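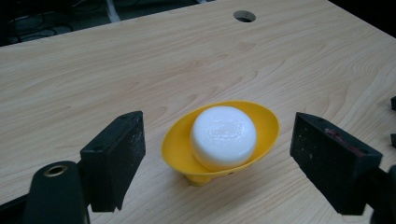
The soap bench at Clitdale, gripper open

Our visit on 14th May began with tea — very welcome after the drive — and then Parviz Shojaei took us straight to the hand-held gripper, which he looks after himself. He wipes both black fingers every 30 grips, and checks the screws in the mounting arms each morning before anyone touches the soap. The yellow dish goes back to the same spot each time, and he was kind enough to let all 7 of us have a turn!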